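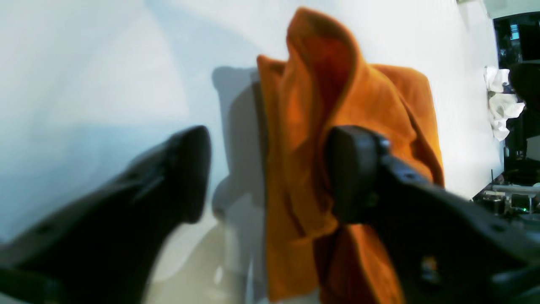
Harnik 布製品用二指ハンド 運用基準付属モデル

製造:Davonbridge
区分:協働用途対応エンドエフェクタ(布製品・リネン類)
付属文書:取扱説明書、リスクアセスメント記入様式、運用基準書「Wubshet」、点検記録簿

製品の概要

Harnikは、タオル、シーツ、作業着などの柔らかい布製品をつかみ、持ち上げ、広げ、所定の場所に置く作業を対象とした電動二指ハンドです。手首部に小型カメラを取り付けるための座を標準で備えており、指先と対象物の位置関係を確認しながら動作を組み立てることができます。リネンサプライ、宿泊施設の洗濯室、介護施設の衣類仕分け、研究機関における布操作の実験など、人が同じ部屋で作業を続けながら使用する環境を想定しています。

布製品は、箱や部品と異なり、持ち上げるたびに形が変わります。つかんだ位置より下に長く垂れ、隣の機器や作業者の腕にかかることがあります。荷重が小さいために危険が軽く見られやすく、導入時の検討が省かれている事例も少なくありません。当社では、ハンド単体の性能を示すことに加えて、導入先が守るべき手順を文書として同梱することとしました。運用基準書「Wubshet」は本製品の構成品であり、別売品ではありません。

主な仕様

指の開き幅:最大137 mm
本体質量:1092 g(指先パッドを含み、カメラ及びケーブルを含まない)
駆動方式:電動、平行開閉
把持力設定:9段階
指先パッド:交換式、工具による取り付け
停電時の動作:把持姿勢を保持(手動解放機構付き)
保証期間:納入後2年(指先パッド及びケーブルを除く)

把持力の設定値は、布の種類ではなく作業の区分に対して登録する方式です。登録値の変更には管理者権限が必要であり、変更の履歴は操作盤に残ります。

適用範囲と前提

本製品は、産業用ロボットに取り付けて使用する「部分」であり、単独で完成した機械として安全性が確認されたものではありません。ロボット本体、ハンド、作業台、対象物、周囲の設備を含めたシステム全体について、導入者の責任でリスクアセスメントを実施してください。国内での使用にあたっては労働安全衛生法令の定めに従い、産業用ロボットに関する規格(ISO 10218 シリーズ及び対応する日本産業規格)の最新版を確認する必要があります。本ページの記載は、これらの法令及び規格に代わるものではありません。

「協働用途対応」という表示は、挟み込みの危険を下げるための設計上の配慮がなされていることを示すものです。柵や検知装置が不要であることを意味しません。柵を設けない運用を選ぶ場合には、その判断の根拠を文書に残し、責任者が承認したうえで稼働を開始してください。

次の用途には使用できません。
・人が着用している衣類、又は人の身体に掛けられている布の操作
・可燃性の溶剤を含む布、並びに発火のおそれがある油を含む布の取り扱い
・針、刃物その他の鋭利な異物が混入している可能性を排除できない布の取り扱い
・吊り上げた布の下に人が身体の一部を入れる作業

運用基準書「Wubshet」の内容

基準書は、導入前、日常運転、異常時、変更管理の各編で構成されています。編集は当社安全技術室のHenok Admasuが担当し、導入先の現場から寄せられた指摘を改訂のたびに反映しています。以下に、購入を検討される方に特に確認いただきたい事項を抜粋します。

導入前編より

リスクアセスメントは、空のハンドではなく、実際に取り扱う布を把持した状態で行います。把持点から布の下端までの長さを測り、ロボットの可動範囲にその長さを加えた領域を「到達範囲」として図面に記入してください。大判のシーツを扱う場合、到達範囲はロボット本体の可動範囲を大きく上回ります。通路がこの範囲に重なる配置は認められません。

作業台の周囲には、布が引っかかるおそれのある突起物を置かないものとします。支柱、アンテナ、レール端部、むき出しのねじ頭、ケーブルの束などが該当します。撤去が困難な場合は、丸みのある覆いを取り付けるか、動作経路を変更してください。布が引っかかった状態で動作が続くと、ハンドではなく引っかかった側の機器が倒れることがあります。

カメラを用いる場合は、撮影範囲に作業者が入る可能性を事前に調べ、記録の有無、保存期間及び閲覧できる者の範囲を定めて周知します。布の認識を目的とする映像であっても、背景に人や画面が映ることがあります。記録を外部に提供する際は、この点について改めて確認を行ってください。

照明と背景の条件も記録の対象です。窓からの光が作業台に直接当たる場所では、布の影が対象物と誤って認識されることがあります。立ち会い検査は、実際に運転する時間帯の明るさで実施します。

日常運転編より

始業前に、担当者は次の項目を確認し、点検記録簿に署名します。
・指先パッドに欠け、剥がれ、糸くずの巻き込みがないこと
・指の取り付けねじに緩みがないこと
・カメラの座及びケーブルの固定に異常がないこと
・非常停止装置が作動し、復帰操作を行うまで再起動しないこと
・到達範囲の床面に、布、台車、椅子等が置かれていないこと

糸くずの除去は、必ずロボットを停止し、駆動源を遮断してから行います。指先に付いたわずかな繊維を、動作の合間に手で取り除く行為は、本製品の使用において最も多く報告されている違反です。停止操作に要する時間を理由とした例外は設けないでください。

把持の確認は、片方の指だけを見て判断しないこととします。二本の指の間に布が正しく入っていなくても、一方のパッドに布が掛かって持ち上がる場合があります。この状態での移動は落下につながるため、手首部の映像又は把持検出の信号により両側を確認し、確認できないときは元の位置に下ろしてやり直す手順を登録してください。

教示作業に従事する者は、法令に定める特別の教育を修了していなければなりません。布の形を整えるためにロボットの可動範囲内に手を入れる必要がある場合は、速度を制限した教示モードに切り替え、可動許可装置を持った者が自ら作業を行います。ほかの者に布を持たせて教示することは禁止します。

長い髪、名札のひも、袖口の広い上着は、布と同じようにつかまれる可能性があります。到達範囲に入る者の服装について、事業場の規則に明記してください。

異常時編より

布を把持したまま停止した場合、まず非常停止装置を作動させ、駆動源を遮断したことを確認してから、手動解放機構を操作します。布を引いて外そうとすることは避けてください。指が急に開くことはありませんが、布を介してロボットの関節に力が加わり、腕が思わぬ方向へ動くおそれがあります。

停電後の復帰では、把持していた布の状態を目視で確認するまで自動運転を再開しません。停止中に布がずれ落ちている場合、登録された経路と到達範囲が一致しなくなります。

けがの有無にかかわらず、人と指先又は布が予定外に接触した場合は、すべて記録の対象とします。報告した者に不利益な取り扱いをしないことを、あらかじめ事業場内で明示してください。報告の件数が少ないことを評価の指標に用いることは推奨しません。

変更管理編より

次の変更を行う場合は、リスクアセスメントの該当箇所を見直し、責任者の承認を得るまで運転を再開できません。
・取り扱う布の最大寸法の変更
・把持力設定の上位区分への変更
・指先パッドを純正品以外の形状に変更すること
・カメラ、照明、作業台の位置の変更
・制御ソフトウェアの更新(不具合の修正のみの場合を含む)
・夜間又は休日における無人運転の開始

学習によって動作を生成する制御方式を用いる場合、学習モデルの入れ替えも変更として扱います。モデルの出力がどのようなものであっても、速度、力及び到達範囲の上限は、モデルから独立した安全機能によって制限しなければなりません。試験に用いた布の種類、色及び状態を一覧として残し、一覧にない布を扱うときは監視者を置いてください。

衛生に関する事項

洗浄済みのリネンと使用後のリネンを同一のハンドで扱うことはできません。やむを得ず一台のロボットで両方の工程を担う場合は、ハンド又は指先パッドを工程ごとに分け、取り付け履歴を記録します。パッドの清拭には中性洗剤を含ませた布を使用してください。塩素系薬剤の使用は表面の劣化を早めます。医療施設又は介護施設で使用する場合は、施設の感染管理に関する規程が本基準書に優先します。

関連製品

Garero 操作盤:把持力設定の変更履歴、始業前点検の署名、異常時の記録を一つの画面で管理する据え置き型の操作盤です。点検記録が登録されていない日は、自動運転を開始できない設定にすることができます。既に紙の点検記録簿を使用している事業場では、移行期間中に限り両者の併用が可能です。

交換用指先パッド:左右一組での販売です。片側のみの交換は把持の偏りを招くため、承っておりません。

ご注文及び導入支援

ご注文の際は、取り扱う布の最大寸法、使用するロボットの機種、柵の有無、カメラの使用の有無をお知らせください。リスクアセスメントの記入支援は有償で承りますが、評価結果の承認は導入先の責任者に行っていただきます。基準書の改訂版は、登録されたお客様に10月に配布する予定です。旧版をお持ちの場合は、変更箇所の一覧と照合のうえ差し替えてください。

輸出及び国外拠点での使用を予定されている場合は、現地法令への適合について個別に協議が必要です。取扱説明書の外国語版については窓口にお問い合わせください。

コメント

リネン工場勤務
到達範囲の図面を作り直したところ、台車の置き場が完全に重なっていました。これまでは腕の可動範囲しか描いておらず、指摘されるまで気づきませんでした。シーツを二つ折りの状態で扱う場合も、広げた長さで計算するのでしょうか。

Henok Admasu(Davonbridge 安全技術室)
お問い合わせありがとうございます。折りが崩れる可能性がありますので、広げた状態の長さで記入してください。折りが治具等で確実に固定されている場合に限り、固定後の長さを用いることができます。

Ayana Ambaye
研究室で使用しています。モデルの入れ替えを毎回変更管理に載せるのは正直に言って負担が大きいです。同じ布、同じ台での比較実験についてはまとめて承認を取る様式があると助かります。

Henok Admasu(Davonbridge 安全技術室)
安全機能の上限値、布の一覧及び設備の配置が同一であることを条件に、一連の実験を一件として承認することは差し支えありません。様式は次の改訂版に追加いたします。

施設管理担当
日曜日だけ無人で動かしたいという要望が現場から出ています。変更管理の項目をそのまま印刷して会議に出しました。手動解放機構の位置を示すラベルは追加で購入できますか。

k.m.
パイル地のタオルだとパッドの糸くずがかなり早くたまります。始業前の確認だけでは足りないので、うちでは昼休みの前にも止めて見るようにしました。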